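Workshop tips: recording practice runs for a gripper in a simulated room

These are notes from getting our Plernby arm to learn simple household pick-ups. All of the recording is done in simulation first, with a person steering, and the learner copies from those runs. If you are setting up something similar at home or in a small workshop, most of this should carry over.

Start every run with the fingers open. We let people start however they liked at first, and the learner picked up a habit of shutting the gripper halfway to the target. Open fingers, a short pause, then move.

Keep the room dressed. A bare floor and one block is quicker to load, but what it learns there falls apart once there is a lamp or a mug in view. We use a furnished living room with a table, a vase, a plant and a picture on the wall, and leave it all in.
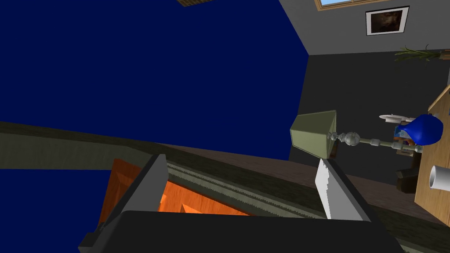
Wrist views take some getting used to. When the wrist rolls, the whole room rolls with it, and new drivers tend to correct for that by twisting the arm back. Tell them to watch the fingertips and the target and let the walls go where they like. Half an hour of practice with recording switched off is usually enough.

Save failed runs in a folder of their own. Don't delete them - we went back in April and found that 123 of ours were perfectly good up to the last moment, and the first part of each could be trimmed and used.

Name your files before you start. Ours go task, driver, run number, so a run might be panstead_bg_323. Panstead is our name for the orange-object task. Leave the spaces out.

Change the lighting between batches. Shadows on the finger pads can be quite hard-edged, and if they fall the same way every time the learner may lean on them. We change the light after each batch and write the setting in the log.

Stop when you are tired. Slow, wobbly runs from the end of a session did us more harm than having fewer runs. Our first usable set was 2000, taken in short sittings. 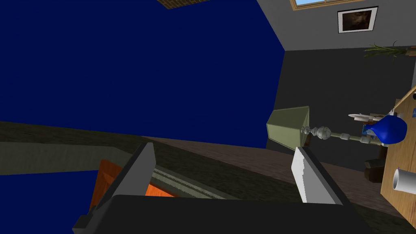
Barrett Greenberg wrote in to say that he would throw out any run where the driver stops for more than 3 seconds in mid-air, as his own gripper learned to hover and would not come down. He trims the pauses with a small script and keeps the rest.

We have since started trimming ours too, apart from the pause at the start. Check the joint readings after a cut - the jump can be larger than it looks on screen.

Last updated 22nd October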